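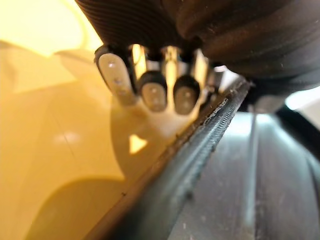
Rim of one of the dark gray trays, April

Hi Miroslava,

You asked for something short on how the Plarnance sorting room is getting on, and I'll try, though you know me. The big news is that we can walk across the floor again! When your grant came through, the spare parts that came over from the Grecu building were still in heaps (old hinges, drawer runners, bags of mystery screws), and now most of it has a tray and a label.

We've sorted 2996 parts so far. Another 354 are sitting in the "ask Natalina" pile, which I'd hoped would be gone by now, but she's been out at Plallia a lot and I don't want to guess at threads. Natalina D'Amico knows her hinges far better than I do, and last time I guessed we had to redo a whole shelf.

The trays are my one real grumble. The rims pick up dust or debris, those little pale specks you can see along the top edge, and the surface is rough enough that a quick wipe doesn't do much. I've started going over them with a stiff paintbrush before anything gets put away – it's slow, but I like how they look afterward. Could we move a bit of the shelving money over to lids? Plaltico quoted us for 13 to begin with, and that would cover the small stuff, where the dust bothers me most.

Spending is otherwise where we said it would be. Labels came in a little under and the lamp over the long bench came in a little over (I bought the better one, sorry, my eyes are grateful). Receipts are in the blue folder and I'll bring it when I come by.

Still to do: the five crates under the window, which are all cabinet handles as far as I can tell, and the parts list. I've been keeping the list on paper and typing it up in the afternoons, so the typed one lags behind – please don't go by it yet if somebody calls wanting a part. Call me and I'll go look.

If you want to see the room, come after 2, when the light is good and I've usually cleared the bench. Let me know about the lids when you can, as Plaltico will want an answer before they set the order aside.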